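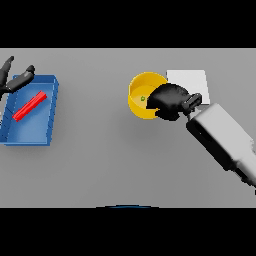

**PRODUCT SAFETY | FOR RELEASE 06/05/2024**

**Horobets Pulls Tralon Grip Update After Stall Fault, Questions "Resolved" Label**

Horobets has withdrawn the latest grip update for its Tralon two-arm controller. In simulated sorting trials, the hand failed to open on command in 11 of 200 runs. The update came from software supplier Lolis, which marked the fault "resolved" after 50 clean runs. Horobets does not accept that 50 runs prove much - the earlier version passed the same check.

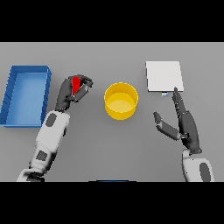 The fault sits in the release signal, and it has come back after 2 separate patches. Lolis says it affects only long, thin parts. Horobets is not convinced. A slender red piece pinched between thumb and fingers, as in the left hand here, is ordinary work for a Tralon cell, and a fault limited to such parts is still a fault customers will meet.

Sites running the update should go back to the prior version and keep people clear of the arms while power is on. Horobets will publish full trial logs in July, with or without a new patch from Lolis.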